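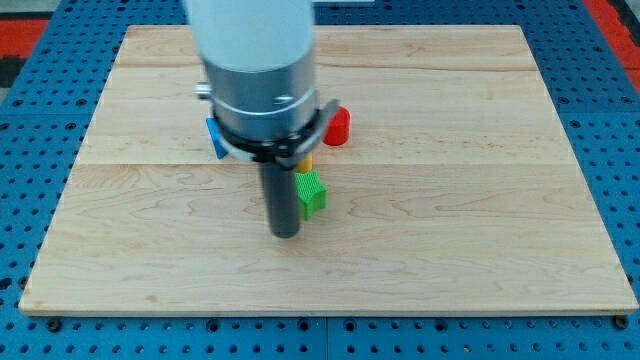 Marlene Cavalcanti demande pourquoi on n'a pas vissé la planche directement sur la table, les trous sont là, autant s'en servir, et elle en a assez de la recaler chaque matin avant de poser la première pièce.

Réponse courte : parce que les trous du plateau bleu ne tombent pas en face des miens. Réponse longue plus bas.

Vendredi, fin d'aprem

Planche claire posée sur la tôle perforée. Cylindre rouge debout, la pièce bleue de l'autre côté. Ça c'est la disposition de départ, ne pas y toucher avant que j'aie recopié les cotes au propre.

Calage. Premier essai avec l'antidérapant Skositeck (le rouleau gris dans le tiroir du bas). Tient bien en poussant de côté, beaucoup moins bien en tournant. Deuxième essai, 2 butées dans les trous, contre le grand côté. Mieux. Mais du jeu sur le petit côté, je passe un ongle. Rajouter une butée là, ou une cale en coin. Pas de vis pour l'instant, je veux pouvoir retourner la planche.

Pesée sur la balance du fond : 1,793 kg. Noté parce que celle de l'an dernier était plus lourde et bougait moins, je me demande si c'est pas juste ça. À vérifier avec l'ancienne si quelqu'un la retrouve (dernière fois vue : étagère Penry, sous les chutes).

Épaisseur : 21 au pied à coulisse dans l'angle marqué au crayon. Les autres angles pas mesurés, plus de pile. Acheter piles.

Surface. Poncée à la main hier, fil du bois, puis chiffon. Pas de vernis !! J'insiste, le vernis de la série précédente brillait sous les néons, on voyait plus les repères au crayon, et les petites pièces glissaient dès qu'on effleurait la table. Huile Ornavari peut-être, une couche très mince, essai d'abord sur une chute. Marlene est contre (ça sent pendant des jours). On verra.

Pièces. Rouge : dessous bien plat, vérifié sur le marbre, pas de balancement. Bleue : arête qui accroche un peu au doigt, la reprendre au 400, doucement, la couleur part vite. Les autres pas encore contrôlées, elles passent lundi, non, la semaine prochaine, je sais pas quel jour.

Repères au dos à refaire. J'avais écrit les numéros au feutre, le 6 se lit 9 une fois la pièce tournée, évidemment. Souligner le chiffre, ou passer aux lettres. Marlene propose des lettres. D'accord pour les lettres mais alors on saute le N et le Z, même problème.

Table. Nettoyer les trous avant tout le reste, il y a de la sciure tassée dedans et les butées ne descendent pas à fond. Soufflette interdite à l'intérieur (poussière partout la dernière fois, jusque dans l'armoire Erneck). Aspirateur avec l'embout fin, et un cure-dent pour les récalcitrants. L'embout fin est prêté au rez-de-chaussée, le réclamer.

Retour sur les vis. J'ai présenté le gabarit papier sur la tôle : les deux premiers trous coïncident, après ça dérive, et au bout de la planche on est complètement à côté. Erreur de ma part au traçage, j'ai pris l'entraxe sur l'ancienne table sans recontroler. Trois solutions :
- repercer la planche (moche, et ça fragilise le bord)
- percer oblong d'un seul côté
- laisser tomber les vis, garder les butées

Je penche pour l'oblong. Marlene pour les butées si elles tiennent une semaine sans qu'on y retouche. Bon. On essaie comme ça, et celui qui doit recaler le note ici avec l'heure, sinon on saura jamais.

Reste à faire
- piles pied à coulisse
- embout fin
- butée petit côté
- chute + huile, noter l'heure de la couche
- pièce bleue, 400
- retrouver l'ancienne planche et la peser
- boîte pour les pièces, avec un couvercle cette fois

17h40. Repassé vite fait : planche toujours contre la butée, jeu inchangé sur le petit côté. Gabarit papier rangé à plat dans le classeur vert, surtout ne pas le plier.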